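The hundred-year flood came again

I have now lived through 2 hundred-year floods, and I am not a hundred years old. I moved to Cavthorpe in my thirties with a truck, a dog and a finished basement in mind. The dog is the only one of those I still have, and she won't go downstairs.

The creek got into the basement again this month. It didn't come through the window like last time. It came up through the floor drain, quietly, while I was upstairs watching a show about people who restore old boats. I found out when I went down for a can of soup and stepped off the last stair into something colder than carpet.

For the record, the water stopped just under the second shelf. I know because I keep everything I care about on the third shelf now, and everything I only sort of care about on the second. The Christmas lights are fine. The bread machine, which lived on the floor because I never forgave it, has gone to its reward.

So, the phrase. If you've ever been to one of the county's public meetings (the coffee is free, and you get what you pay for) you'll have heard a patient man with a slide clicker explain that a hundred-year flood doesn't happen every hundred years. It means a flood with a one percent chance of happening in any given year. You could have two in a row. You could have three. The dice don't remember. Over a thirty-year mortgage that one percent works out to something like one chance in four, a number that I feel could have come up at closing, somewhere between the radon form and the page about lead paint.

I understand all of this. I even like it. I was decent at math in school. My trouble is with which dice we're using. The map that says my street is a one percent street was drawn from rain records that end before I owned a cell phone. The rain has since moved on to other things. When I asked the man with the clicker whether one percent was still one percent, he said that was an excellent question, and went to the next slide, which was about sandbags.

My insurance is through an outfit called Cetonum, which sounds like something you'd take for heartburn. Cetonum doesn't use the county map. It has its own, and on its map I am apparently standing in the creek right now. The renewal letter came the week before the water did, so somebody over there is either very good at modeling or has a grudge. My premium went up by $187 a month. The county says I'm mostly safe, the insurer says I'm mostly wet, and I'm sending money to both of them.

I called, naturally. I was on hold long enough to clean out the fridge and the cabinet over the fridge. The very nice person who picked up told me the increase reflected "updated risk," and I asked if the deductible reflected it too, and she said yes, that had gone up as well. Then she asked if I'd like to hear about bundling my car.

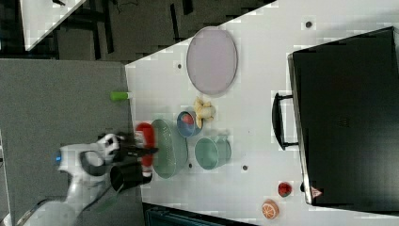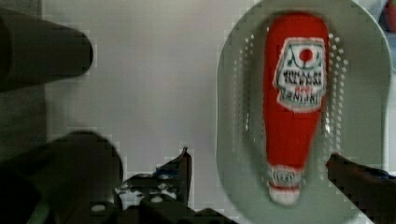
After I put the short version of all this on the neighborhood list, Bloxham Road Gardener wrote back that I was being too easy on the county and much too hard on the creek. Her house is six doors uphill and has never been in anybody's flood zone, and she had water in her crawl space too. Hers didn't come from the creek at all. It came down the street, off the new parking lot at the top, and took a row of peas with it. No map she can find has a color for that. "They only draw the water that comes from where water is supposed to come from," she wrote, and asked if anyone had a dehumidifier to lend.

I've been chewing on that since. She's right, and I went and looked. The flood map is about rivers and creeks. Rain that lands on pavement and goes wherever it pleases is somebody else's department, and as far as I can tell from the county website the somebody else is a phone number that goes to the first somebody. Meanwhile the storm drain at our corner was sized for a town with a lot more grass in it. It handles a polite spring shower. Ask it to handle what fell this month and it turns into a fountain, which the kids across the street enjoyed very much.

Now for the part where I'm supposed to have a plan. I have half of one.

First, a backflow valve on the floor drain. The plumber quoted me $612, which I would have called outrageous before I priced carpet. It's basically a flap. Water can leave and it can't come back, like me at most parties.

Second, I bought a Trikel, which is a little water alarm that sits on the floor and shrieks when its feet get wet. I tested it in the sink. The dog has not forgiven me and neither has the guy next door. It doesn't stop any water, of course. It just makes sure I'm standing there in my socks at the start instead of the end, and I'm told there's value in that.

Third, no more carpet. I've gone back and forth on this because I really did want the finished basement, with a couch and a bad TV and a little fridge. I had the couch picked out. But if you've rolled up wet carpet pad twice you start to see concrete as a design choice. I'm going to paint it gray and tell people it's industrial.

What I'm not doing yet is moving, though people ask. Everybody has a brother-in-law who says he'd be out of there tomorrow. Out to where? The hills west of here had smoke for most of last summer. My sister's town down south ran so low on water that they were telling folks not to wash their driveways. I've looked at a lot of maps lately and there isn't a blank spot on any of them big enough for a two-bedroom with a yard.

And I like it here, most days. The creek is pretty when it's where it belongs. There's a heron.

The county is holding another meeting in June about redrawing the map. They say the new one will use newer rain, and that it may also "address surface drainage," which I've forwarded to Bloxham Road Gardener with the word "may" in bold. I plan to go. I plan to sit up front and ask my excellent question again, and this time I'm bringing my own coffee.

If anyone local wants the name of the plumber, leave a note in the comments. And if anyone is missing a green plastic lawn chair, it's in my hydrangeas, and it's in pretty good shape considering.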